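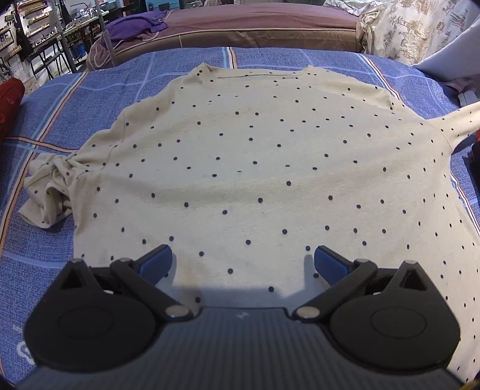

I've never owned an ironing board and I don't mean to start now, so when Lindiwe Maluleke asked me to write the laundry bit for July I nearly said no. But folding I can do! My method is the bed. Everything gets laid out flat, face up, one thing at a time, and I don't touch the body until both arms are straight. On the cream one with the navy spots I'd got the right sleeve stretched out nicely and the left was still in a heap on the plaid sheet - that's the one to sort next, pulling gently from the shoulder seam down to the cuff. Then arms in, sides in, hem up to the neck (I go in thirds, Bongani Masilela swears by halves, and we've stopped discussing it). I can get 12 tops in a drawer this way, if I leave the jumpers out. Siyabonga Ndlovu is doing fitted sheets next month - good luck to him.

Print this page
E-mail this to a friend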